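Put the Change Log Where People Can See It

Maintenance manuals for small commercial equipment are revised more often than their owners suspect. A coffee grinder, a walk-in cooler or a floor scrubber may go through several editions of its manual while the product name and the cover stay the same. My argument is that every such manual should carry a complete change log in its first pages, in plain language, and that a manual without one should be treated as incomplete.

I edit service documentation for a living, mostly for refrigeration and dishwashing equipment. Last October I went through the archive of a distributor that carries the Clivivano and Vudumer lines. The archive held 2,564 manual files. Of these, 494 shared a title and a part number with at least one other file but differed in content. Only 12 of the 494 said anywhere what had changed. In the rest, the only way to find the difference was to compare the text line by line.

Some of the differences were trivial: a new phone number, a corrected page reference. Others were not. One Vudumer dishwasher manual changed the descaling interval from 60 days to 30 days between two editions. The revision letter on the back cover went from C to D. A technician holding revision C had no means of knowing that the number on page nine had been replaced, and no reason to look for it.

The usual objection is cost. A change log takes time to write, and documentation budgets are thin. I do not find this persuasive. The person who edits the manual already knows what was edited, at least on the day the edit is made. Writing one line at that point takes a minute. Reconstructing the same line two years later, from two PDFs and an old email thread, takes an afternoon. The cost exists either way, and without a log it is passed to the service shop.

A second objection deserves more attention. Legal departments dislike change logs, on the theory that a list of corrections is a list of admitted errors. I have had this conversation several times. The concern is real but narrow, and it can be handled with wording. "Section 4.2: descaling interval changed to 30 days" states a fact. It assigns no fault and offers no history. If a company is uneasy about printing even that, the unease is probably about the change itself, and a missing log will not help when the two editions are laid side by side.

Wiesława Bednarek, who taught me most of what I know about indexing, held that a revision letter alone was worse than nothing. I thought this was overstated when I first heard it and have since come around. A bare letter tells the reader that something is different and withholds what. The careful reader must then reread the whole document. The careless reader learns to ignore the letter. Neither outcome is what the letter was for.
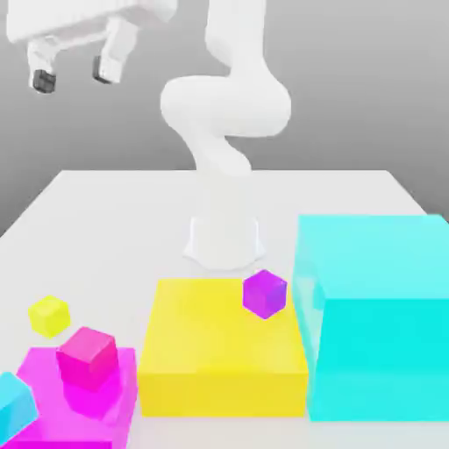

The format matters less than people in my field like to claim. I have seen logs set as tables, as numbered paragraphs and as a single block of text on the inside cover, and all of them worked. Four pieces of information are needed for each entry: the revision, the date, the section number and the change. The old value should appear next to the new one whenever a number is involved. "Torque value updated" is not an entry - it sends the reader off to look for a document that may no longer exist.

Position does matter. The Sonon manuals I have worked with do include a log, and it sits after the warranty terms, behind the wiring diagrams. A technician opening the file on a phone in a restaurant kitchen will not reach it. The log belongs before the table of contents. Marketing staff tend to resist this on grounds of appearance, and I would give them the cover and keep page two.

Older editions should also stay available. Roman, the database our shop uses, keeps superseded files under the same record, marked as superseded, and this has settled more disputes than any other feature it has. Most manufacturer sites delete the old file when the new one goes up. Equipment in the field is often older than the current manual, and its parts may match an earlier edition. The log should state the serial number range for each change where one applies. For the descaling interval above, I still do not know whether revision D was meant for all units or only for those with the later heating element, and the manual does not say.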